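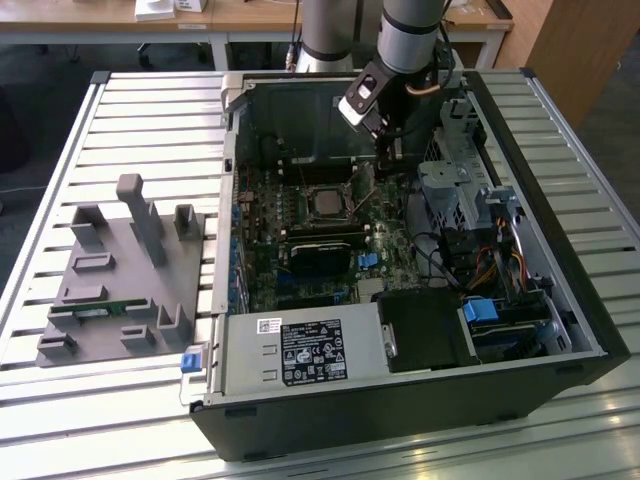 A desktop tower with its side panel off.

Trovstead ends curbside pickup for old computers

TROVSTEAD - Old computers, monitors and printers won't be picked up at the curb anymore. The change starts Monday. Residents will have to bring them to the transfer station on Vundach Road or pay a private hauler.

The town says the contract with Jivow, the company that has run the electronics truck, was not renewed. Price was the sticking point. Jivow wanted more per stop and the town wouldn't go there.

"We looked at it every way we could," said So-ying Sin, the town's public works director. "People put out a printer maybe once in a few years. We were paying for a truck to drive past all the other houses."

Regular trash and recycling are not affected. Same days, same bins. Yard waste same as before.

Notices went out last week to 820 homes on the electronics route, mostly the older streets north of the river. The rest of town was never on the route and has always used the station, something that came up more than once at the public works meeting.

"I've been hauling my own stuff for years and paying the same taxes," said Chin-lung Kan, who lives out past the reservoir. "So I'm not crying over it."

What it costs

Drop-off is $3 an item, cash or card. A computer with its keyboard and mouse counts as one item. A monitor is separate. Cables are free if they are in a bag or tied up.

Limit is two items per household per visit. Sin said that's to keep the line moving and could be dropped after the first few weeks if things are quiet. Anyone with more than that, say from cleaning out a parent's house, can call public works and set a time.

Businesses can't use the station. They never could but the attendants say it happens alot, pickup trucks full of office machines and a guy who says it is all from his basement. Plates will be checked from now on.

The electronics shed closes at 2 p.m., earlier than the rest of the station. Get there after that and you will be sent home with your stuff. It is closed on holidays too.

What they take: desktops, laptops, tablets, monitors, printers, scanners, routers, game consoles, TVs of any size. What they don't: microwaves, air conditioners, smoke alarms, anything leaking. Loose batteries go in the metal drum by the scale house, not in the shed. Tape over the ends first, please. There was a small fire in a load of mixed scrap over the winter and the staff are still sore about it. Nobody hurt, one container ruined.

Drives and data

The question most people ask at the window is about what is still on the machine. The town does not wipe drives. It doesn't store them under lock either. Whatever is in the shed goes out on a pallet when the pallet is full.

Wai-kit Mok, who runs the tech help desk at the Trovstead library, said people should deal with it before they leave the house.

"Sign out of everything. Copy what you want to keep, then do the full reset, the one that erases your files," Mok said. "If the computer won't start, take the drive out and hang on to it. On a lot of desktops that's a side panel and a few screws. Unplug it first. I know, but I have to say it."

Laptops can be harder. Some have the storage soldered to the board and it is not coming out. In that case Mok suggests a shop that will destroy it and give you a receipt. The library help desk will show people how to remove a drive but won't do it for them. No appointment needed, bring the machine and its power cord.

He also said to think twice before dumping something that is only slow. More memory or a fresh install of the system can get a few more years out of a desktop, he said, and the library keeps a short list of families who would be glad to have one that works.

Not everyone happy

The loudest complaint so far is about people who don't drive. Hok-lam Chien, who lives in the senior apartments on Tang Street, told the meeting she has had a dead TV in her hallway since January and had been waiting for the truck.

"I can't lift it and I can't put it on the bus," she said. "So what do I do, leave it on the sidewalk?"

Please don't, the town says. Dumping electronics on a sidewalk or in the woods carries a fine, and leaving them next to the clothing bins behind the school counts as dumping. Public works crews cleared a pile from there again this month. Mostly TVs.

Sin told Chien the town is working on a twice-a-year collection for seniors and residents with disabilities, done by public works with one of its own trucks. No dates yet. No sign-up yet either, though the office is writing down names for anyone who calls.

Board member Kwan-ho Tseng, who voted against letting the contract go, said he'd like that in place before the snow comes. He also wants to see the drop-off numbers at the end of the summer.

"If the shed is empty and the woods are full, then we saved nothing," Tseng said.

The rest of the board backed the change with little talk. Money from the truck contract goes back into the public works budget and will pay for longer hours at the scale house, Sin said, plus a new roof on the shed, which has been leaking over the monitor pallets.

Jivow did not return a call before deadline. The company's site still listed Trovstead as a pickup town as of this morning, so people who book there should double check wether anyone is coming. Private pickups can still be arranged with the company directly, at its own rates.

Items left out under the old schedule will be collected one final time this week. Have them at the curb by 7 a.m. on your normal trash day, seperate from the bins. After that, anything left out gets a sticker and stays where it is.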